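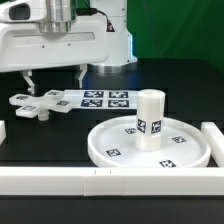

Produslow Part Set and Starinano Tracking Method

Last updated: October

Produslow is a set of tagged parts for tabletop manipulation research. It comes with Starinano, a method for tracking the parts while a robot arm handles them. Both were developed at Turkik by a small group led by Elli Rissanen, and the tests reported on this page were run in the Alvarado lab. The set is for groups who need part positions during assembly-type tasks and don't want to build a motion capture room to get them.

What the set contains

The parts are white plastic. There is a round dish with a low raised rim, a tall column that stands upright in the dish, and a cross-shaped part with four arms and a short peg under the hub. The dish has four small square tags on its floor and the cross has one tag on each arm. The tags on the column sit near the middle of its height, on adjacent faces.

A flat reference board with four larger tags in a two-by-two grid is included. It defines the table coordinates. White rails mark the edges of the work area and give the arm something fixed to push parts against when it needs to straighten them.

How the method works

Most tag trackers treat each tag separately. Starinano treats all the tags on a part as one rigid body. At calibration the position of every tag on every part is measured once and saved to a part file. During a run, any tag that can be read gives an estimate for the whole part. When more than one is readable, the estimates are combined and weighted by tag size and viewing angle.

When a part has no readable tag, the last pose is held for up to 10 frames. After that the part is reported as lost. We tried longer holds and dropped them. A lost part is easier to deal with than a wrong pose that looks fine in the log.

The reference board is read again in every frame. If the camera gets bumped, the table coordinates are corrected from the next frame where the board is readable. Partial views of the board are accepted -- the column often stands in front of one end of it.
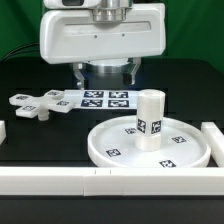 Test results

We ran 400 trials with a single arm and a parallel gripper, using one fixed camera. Each trial started from a random layout inside the rails and asked for one of three things: bring the dish to the corner, stand the column in the dish, or pick up the cross by its hub. We compared Starinano with a single-tag tracker using the same video, so both methods saw the same frames.

The part the arm was working on was reported lost far less often with Starinano. The gain was largest for the dish, where the gripper tends to cover one or two tags and leave the others in view. It was smallest for the column. From a low camera only the tags facing the camera can be used, and if the fingers close over them there is nothing left to combine.

Rotation of the column about its own axis is still the weakest number we have. It is good enough for grasping. For threading or any other task that depends on turn angle, add a second camera on the opposite side.

Setting up

1. Fix the rails to the table first. A matte black surface works well with the white parts. Glossy tables produce reflections that can be picked up as false tags.

2. Lay the reference board flat inside the work area and tape the corners. Keep the tape off the tags.

3. Mount the camera so that all four board tags are in view before any parts are placed.

4. Run the calibration script and let it collect 30 frames with the arm parked.

5. Place the parts one at a time and check that each name shows up in the viewer.

Repeat step 4 whenever the board has been moved on the table. Moving the camera alone does not require it.

Known limits

Strong side lighting washes out tags on the column. Scratched tags should be replaced, and a reprint sheet is in the box. The part files are specific to the version of the set, so files for version 2 will not give correct poses with the older parts -- the tag spacing on the cross was changed.

Ordering

The set ships with the parts, board, rails, reprint sheet and calibration script. The arm, gripper and camera are not included. Turkik supplies replacement parts singly. Please give the version number with your order.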